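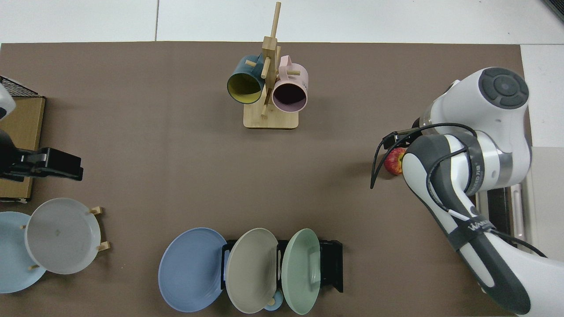 Notes on collecting demonstrations for a two-arm policy. Written up from the Treltwood kitchen set, 9 May 2022. Numbered loosely, read in any order.

1/ The task is put-away. Plates, mugs, one apple. The instruction to the policy is one sentence of text per episode. The sentence names a target and a destination and leaves out the arm. Arm choice has to come from the data.

2/ An episode starts when both grippers are open and clear of the mat. It ends when the operator releases the last object and backs off. Anything after that is trimmed. We used to keep the tail. The first Priltura checkpoint learned to hover at the end of a task and stay there.

3/ Teleop runs at the operator's own speed. We don't ask for slow. Slow demos give long runs of near-identical actions and the model learns to sit in them.
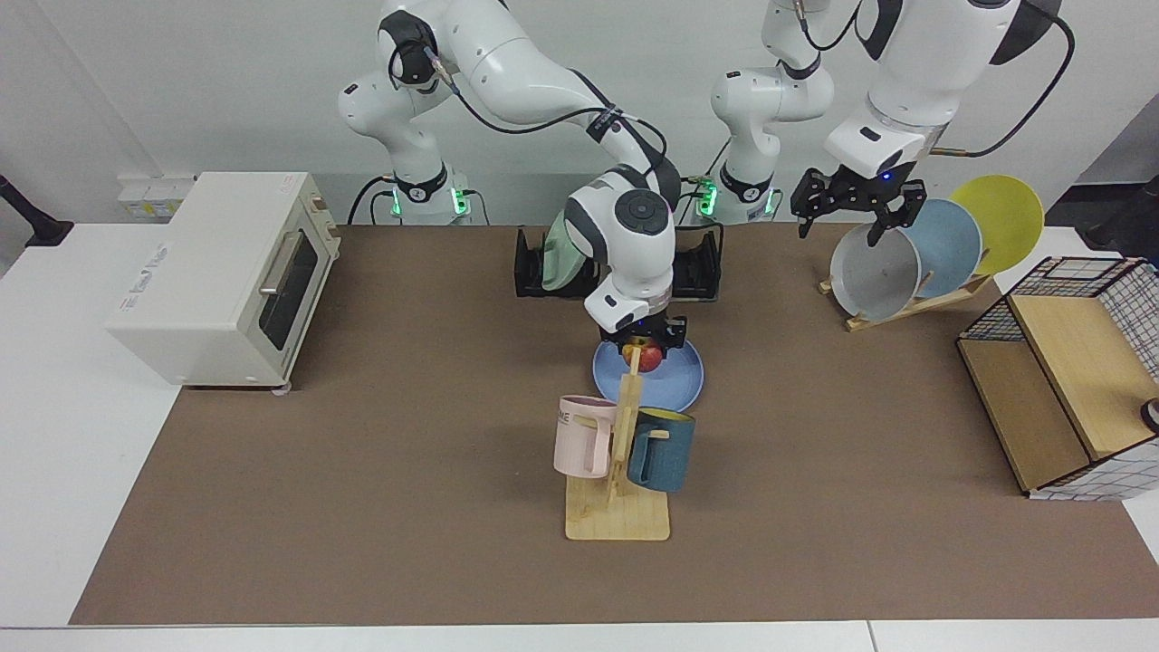 Apple in the right gripper, over the light blue plate.

4/ Naming convention: right and left are always the robot's. From the overhead side they come out swapped. We had 7 episodes in the September batch with the sides reversed in the annotation and the training loss did not show it. The rollouts did. Check labels by eye.

5/ Plates are the hard object. The rim is a thin target and the approach angle depends on how far the neighbor leans. A grasp that works on the front plate of the stand fails on the one behind it. So the sampler draws plate position first, then color, then destination.

6/ Failed grasps stay in if the operator recovers within 3 attempts. Past that the episode gets a fail tag and goes to a separate shard. We don't delete them. The reward model people want them.
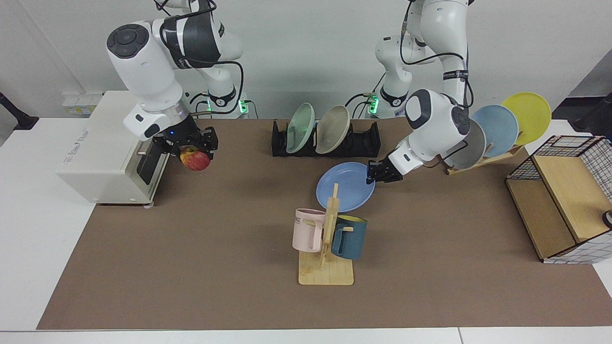 Posted by Jihad Hourani
Filed under: data collection, bimanual

7/ On two-arm episodes. Most public sets I have looked at alternate: one arm works, the other parks. A policy trained on that treats the second arm as furniture. We require overlap in the script, meaning both grippers hold something in the same window of time for part of the episode. Operators dislike it. It takes more than 90 minutes of practice before the motion stops being jerky.

8/ Overlap also exposes timestamp problems. If the two joint streams drift apart, single-arm episodes look fine and bimanual ones look haunted. Stergiou (our logger) now stamps both arms from one clock and rejects the episode on write if they disagree.

9/ Camera placement is fixed for a whole batch. Head view plus one fixed view of the table. If a mount gets bumped, the batch is closed and a new one opened with a new calibration file. No exceptions for "it only moved a little."

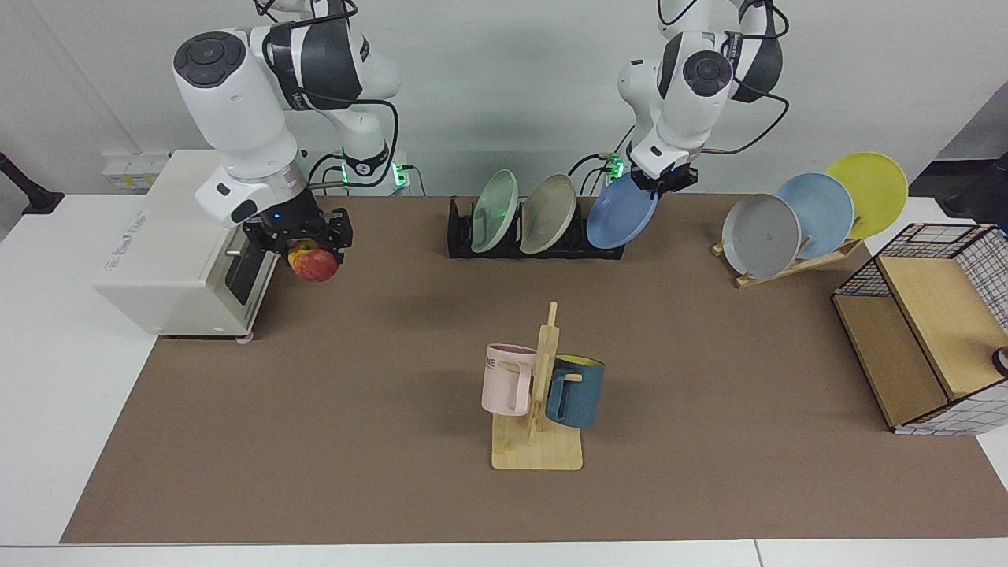

10/ Segment labels are the slowest part of the pipeline. Each episode is cut into subtasks, and each subtask gets a verb, an object and a place. The verb list is short and closed: pick, hold, place, release, retract. Objects need color whenever there is more than one of a kind, and "blue plate" is not enough here, with a dark blue one in the gripper at the end of the black rack and a pale blue one in the wooden stand. Both went in as "blue" in the early files. The labels are now "dark blue" and "sky blue," and the old files were relabeled by hand.

11/ Distractors: the mug tree stays out during plate episodes, mugs on. It gives the arms something to avoid. Clearing the table for each task makes the data easier and the policy worse.

12/ Quality check is 2 passes. First pass is automatic (joint limits, dropped images, gripper current). Second pass is a person watching at double speed with a finger on the reject key.

13/ Export goes through Ziltuvetti, which resamples the actions and packs images next to joint state. Keep the raw logs. We have rerun the export every time someone changed their mind about action representation, and someone always does.

14/ Open question: how much to vary plate order in the racks. Right now it is shuffled once per session. Per episode would be better, but the reset time doubles. Numbers on that when the next batch closes.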